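Pravell 生活の相談広場 > 台所・給湯 > 食器の収納

マグカップの逆さ掛けと自然乾燥、ツリー型との使い分け

投稿:Meenakshi Naidu
状態:受付中

共用スペースの白い長机を飲み物置き場にしています。天板に茶色の大きなシートを敷き、その上に黒いワイヤー製のマグラックと木製のマグツリーを置いています。ラックは上辺に明るい色の木の棒が渡してある小型のもので、マグを逆さにして保持します。ツリーは丸い台座に木の支柱を立て、横に短い棒が出ている一般的な形です。

洗い場が別の部屋にあるため、洗ったマグは布巾で外側だけ拭いて運び、残りの水分は置き場で乾かしています。利用者は4人です。次の点が解決できていません。

・ラックの下のシートに水滴の跡が残る。洗ってすぐ掛けた日に多い。
・逆さにしておくと、翌朝カップの内側にこもった匂いが残ることがある。
・ツリーは片側にだけ掛けると安定が悪い。
・牛乳パックを同じ机で使うので、こぼれたときにシートの下まで回るのが心配。

机の奥行きのうち、置き場に使えるのは50cmです。水切りトレーを足すと手前の作業場所が狭くなるので、できれば器具を増やさず、掛け方と配置で対処したいと考えています。マグの1個は注ぐときのために、ラックの手前に立てて置く運用です。 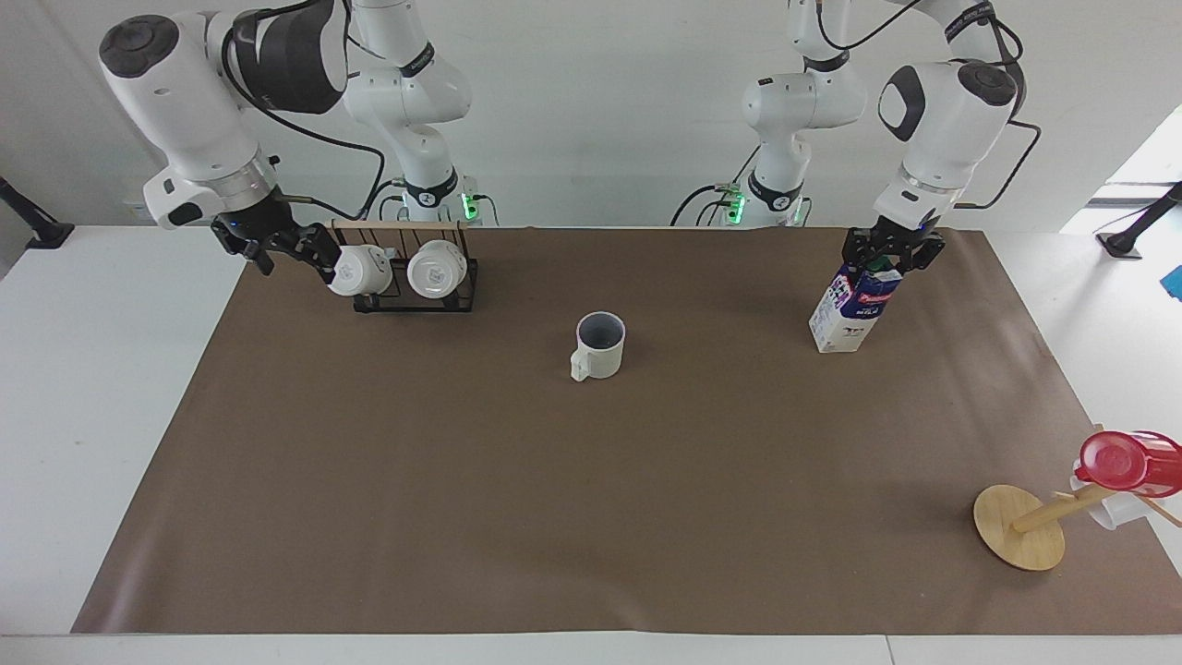 Usha Pinto:シートの材質が書かれていません。紙なのか、表面に樹脂加工があるのかで答えが変わります。あと、水滴の跡はラックの真下だけですか、それとも周囲にも出ますか。

Meenakshi Naidu:品番の控えがなく、材質は分かりません。跡はラックの真下が主で、運んでくる途中に垂れたと思われる点が手前側にもあります。布巾は綿です。

Usha Pinto:了解。下に回答を書きます。

回答 3件

Usha Pinto

問題を水の量と空気の通り道に分けます。

まず水の量。マグを逆さにした直後に落ちる水は、内壁に付いた水膜が縁に集まったものです。すすいだ直後に掛けると、この分がそのままシートに落ちます。洗い場で逆さにして10分置き、縁の水を布巾で一周拭いてから運んでください。落ちる量はかなり減ります。外側だけ拭いて運ぶ今の手順では、いちばん水の残る縁と取っ手の付け根が拭けていません。取っ手の付け根は見落としやすく、掛けてから時間差で垂れる原因になります。

次に空気の通り道。逆さに保持する形のラックでは、カップの口とシートの距離が乾き方を決めます。口が敷物に接している場合、内部の湿気はほとんど抜けません。接していなくても、隙間が指1本に満たなければ乾燥は遅くなります。隙間が足りないときは、乾燥中だけ口を斜めに向けるか、正立させて内部を完全に乾かしたあとで逆さに戻します。逆さ掛けは本来ほこり除けの保管姿勢で、乾燥の姿勢としては中間の性能です。

匂いについて。陶器そのものが匂うことは少なく、原因は大抵、乾き切らないうちに閉じた空間ができることか、布巾です。布巾を先に疑ってください。同じ布巾で牛乳の付いたマグを拭き、濡れたまま畳んでいれば、匂いは次のマグに移ります。マグ用と机用を分け、マグ用は毎日替えるのが前提です。

シートは、濡れた指で端を押さえて確認します。すぐに色が濃くなって戻りにくければ吸水性があり、跡は今後も残ります。その場合、ラックの直下だけ小さい撥水の板か皿を差し込めば済みます。ラックの脚の内側に収まる寸法なら、手前の作業場所は減りません。端で水が玉になるなら、跡は水道水の乾いた成分です。固く絞った布で拭けば薄くなります。

Rajeshwari Sastry

うちはWendusの吸水マットを敷いて終わりにしました。週に一度洗うだけで、掛け方は気にしていません。ツリーは使っていないので分かりません。牛乳は冷蔵庫から出したらすぐ戻すこと。

(この回答へのコメント)
Meenakshi Naidu:ありがとうございます。マットは洗って乾かす場所がないため、今回は見送ります。

(この回答へのコメント)
Usha Pinto:吸水マットは湿ったままだと上に置いたカップの口側に湿気を返すので、逆さ置きと併用するなら交換の頻度を上げた方がいいです。

追記:Meenakshi Naidu

シートの端で試したところ、水はすぐには染みませんでした。撥水の板はひとまず保留し、運ぶ前に10分置いて縁を拭く手順に変えます。配置は、ワイヤーラックとツリーを机の左右に離す形を試しています。ツリーには赤いカップと白いマグを掛けました。ツリーの安定と牛乳の件は引き続き回答をお待ちしています。

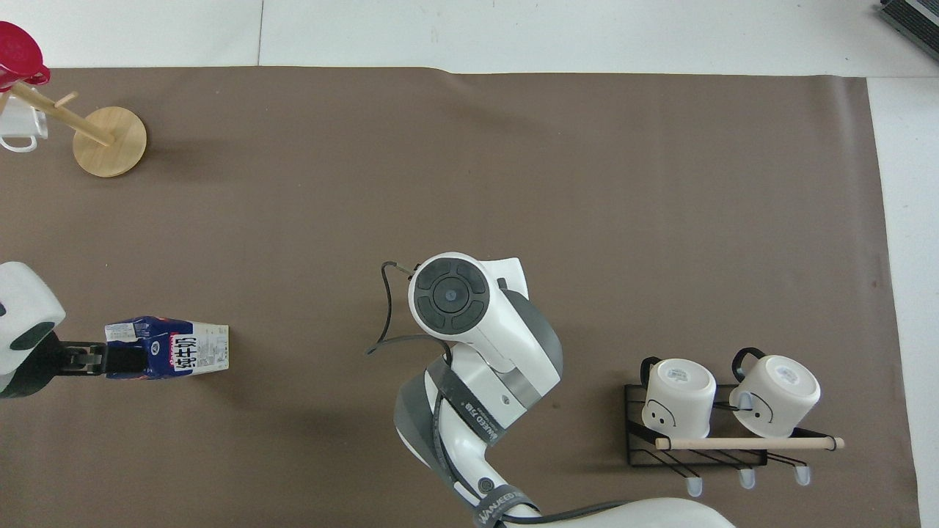
Danica Popescu
回答者/食器の収納カテゴリ 回答数 14

ツリーと牛乳パックの2点に絞って回答します。

ツリーの安定は、掛けたマグの重心が台座の縁の内側に入るかどうかで決まります。棒が短くても、取っ手で掛けるとマグの胴は支柱から外へ張り出します。重いものを上段に掛けると、同じ張り出しでも、触れたときに倒れやすくなります。実用上の順序は次のとおりです。

1. 最も重いマグを最下段に掛ける。
2. 次のマグは、その反対側の棒に掛ける。
3. 軽いカップを上段に回す。
4. 外すときは逆順にする。下段の重いマグを先に取ると、上だけが残って不安定になる。

数が足りず片側にしか掛けられない日は、掛けた側を机の内側に向けてください。倒れる方向は荷の掛かった側なので、机の縁から落ちるのを防げます。

台座とシートの間も確認が必要です。シートが浮いていたり、縁に台座が半分だけ乗っていたりすると、台座が傾きます。支柱のねじ込みが緩んでいても同じ症状が出ます。台座を片手で押さえて支柱を軽く揺らし、根元に遊びがあれば締め直します。木のねじ穴が痩せているときは、締めてもまた緩みます。木工用接着剤で固定する方法はありますが、分解できなくなります。

乾燥の面では、ツリーの方がワイヤーラックより有利です。取っ手で掛けるとカップの口は横か斜め下を向き、空気が入れ替わります。洗ったものはまずツリーに掛け、乾いてからラックに移す。2つの器具を工程で分ければ、ラックの下の水滴は実質的になくなるはずです。ただし木製のツリーは、水の残った取っ手が当たる部分から変色します。無塗装ならなおさら、取っ手の内側を拭いてから掛けてください。

牛乳パックについて。開封後は立てて置くのが基本です。キャップ付きでも、横にすると注ぎ口の周囲に牛乳が回り、締め方が甘ければにじみ出ます。乾いた牛乳は水拭き一度では取れず、脂肪分がシートに残ります。こぼれたときは次の順で処理します。

・乾いた紙で押さえて吸い取る。擦らない。
・水で絞った布で拭く。最初から湯を使うと、たんぱく質が固まって残りやすい。
・薄めた台所用洗剤で拭き、もう一度水拭きする。
・シートの端を持ち上げ、天板側に回っていないか見る。

置き場所は、ラックともツリーとも離し、注ぐマグの隣にします。マグの取っ手が左を向いているなら、パックは右。取っ手を持つ手とパックを持つ手が交差しません。左利きの人がいる場合は逆にしてください。パックの底には冷蔵庫から出したあとに結露がつくので、シートの輪染みはマグよりこちらが原因のこともあります。跡が四角ければパックです。

(この回答へのコメント)
Meenakshi Naidu:手前側の跡を見直したところ、角のあるものが混じっていました。パックの底を拭いてから置くようにします。支柱の根元にも少し遊びがあったので締めました。

(この回答へのコメント)
Danica Popescu:締めたあとにまた緩むようなら、ねじの径と台座の厚みを追記してください。

(この回答へのコメント)
Usha Pinto:ツリーからラックへ移すとき、底の凹みに水が残っていないか見てください。逆さにすると、そこが上になって溜まったままになります。

関連する相談
・布巾の煮沸と漂白、どちらを先にするか
・Demachの水切りかごの脚ゴムが外れる
・茶渋の取れないマグの扱い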